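手首マーカーで手の軌跡を録って、ロボットの把持学習に使うまで

前回の記事で「手首の位置をどうやって取ってるの?」という質問をいくつかもらったので、今回は手順をまるごと書いておきます。うちの研究プロジェクト(Garnanceと呼んでます)でやっている、人の手のデモから片付け動作を学習させる手法の、データを録る側の話です。学習の細かい話は最後にちょっとだけ!

もともとの発想はTheda Görtzさんの勉強会メモから来ています。ロボットを遠隔操作してデモを集めると、とにかく遅いんですよね。私の場合、ティッシュを1枚つまむだけで毎回ひと苦労でした。それなら人間が自分の手でやって、頭につけたカメラと手首のマーカーで記録したほうが早いじゃん、というわけです。

用意するもの

・頭に固定できる広角カメラ
・黒い布のリストバンドを左右1本ずつ
・白黒の四角いマーカーを印刷した白い帯
・同じ種類のマーカーを印刷した小さな白いタグ
・対象物。今回はくしゃくしゃのティッシュと小さいゴミ箱

手順1 マーカーを印刷する

普通のプリンタで大丈夫です。ただし拡大縮小は必ずオフ。私は最初「用紙に合わせる」のまま刷ってしまって、推定した手の高さがずっとおかしくて半日悩みました(定規で測ったら一発でした……)。マーカーの脇に小さく番号を入れておくと、左右を取り違えたときにすぐ気づけます。まわりの白い余白は切り落とさないでくださいね。

手順2 リストバンドに貼る

1個だけだと手首をひねった瞬間に見えなくなるので、片手につき複数並べます。どれか1個でも映っていれば、バンド全体の姿勢が計算できるように、マーカー同士の位置関係を先に測って設定ファイルに書いておきます。うちではこのファイルの読み書きにVureroという自作スクリプトを使っていますが、形式はただのテキストなので何でもいいです。

手首から伸びるケーブルは腕に沿わせます。手のひら側に回すと、つまむ動作のたびに引っかかってかなりイライラします。

手順3 カメラの露出を決める

ここが一番地味で一番効きます。白いティッシュと白いマーカーの余白が両方ある現場だと、自動露出がふらふらして検出が飛びます。手動にして、シャッターは800分の1秒に固定しました。暗くなるぶんは照明を足してください。うちは10月に入って夕方の光が足りなくなり、結局ライトを買い足しました。

手順4 床側のタグを置く

頭のカメラは当然動くので、手首のマーカーだけ見ていても「カメラから見た手の位置」しか分かりません。そこで作業場所にもタグを置いて、そっちを基準に座標を変換します。録画中にタグが動いたら、その回は思い切って捨てます。もったいないけど、混ぜると後で泣きます。

手順5 動作を録る

1回のデモは「つまむ、運ぶ、入れる」で区切ります。コツは、指を開くときに一瞬だけ止まること。この間があると、リリースの瞬間をラベル付けするのがぐっと楽になります。もう片方の手は好きに使ってOKです。うちは最初、片手だけで揃えようとしたんですが、不自然な動きばかり増えたのでやめました。

集めたのは全部で4000本。そのうちマーカーが途切れずに追えていた2000本だけを学習に回しました。半分も捨てるの?と自分でも思いましたが、欠けた軌跡を補間で埋めて全部使ったときより、こっちのほうが結果は良かったです。

手順6 学習に渡す

手首の姿勢を手先の目標姿勢に読み替えて、指の開閉は映像から別に推定します。人の手首とロボットの手先では原点がずれるので、固定のオフセットを足すのを忘れずに。モデルはStendskaの構成をほぼそのまま使い、軌跡は5フレームごとに間引きました。間引かないと、手の細かい震えまで律儀にまねしてしまいます(これはこれで見ていて面白いんですけどね)。

今のところ、平らに広がったティッシュは苦手で、くしゃっと立っているものは得意、という傾向が出ています。紙の端が床にぴったりついていると、指をどこに差し込めばいいか迷うみたいです。次はThieleのほうで試している接触センサーのデータも足してみるつもりなので、そのへんが動いたらまた書きます。設定ファイルのひな形がほしい人はコメント欄へどうぞ!
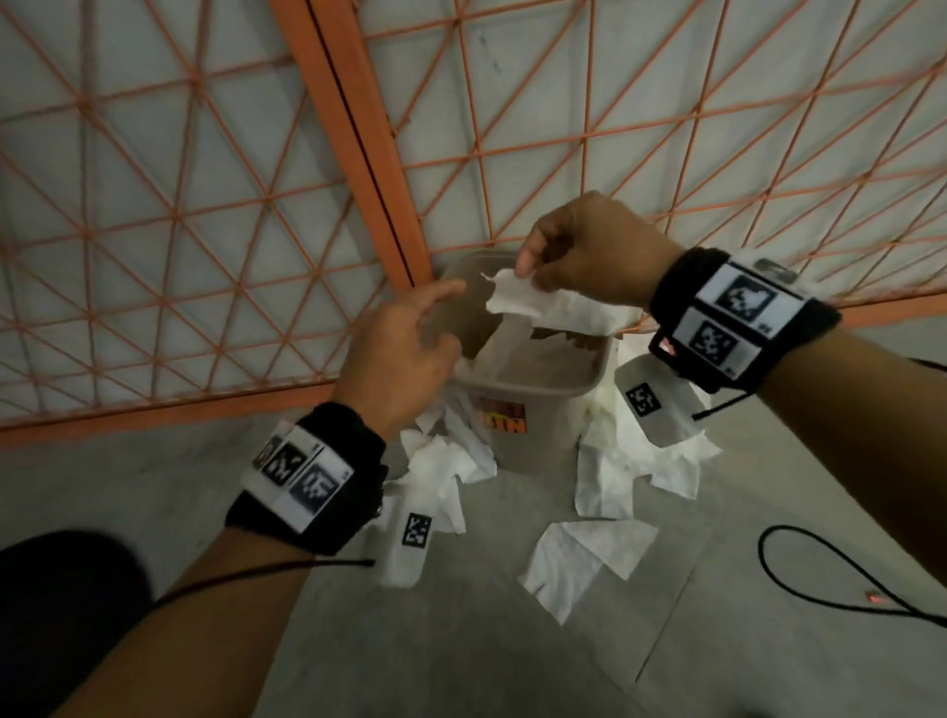 手順5の動作。右手でつまんだティッシュがゴミ箱の口の上、左手は縁のすぐ上。両手首のバンドに白黒のマーカー。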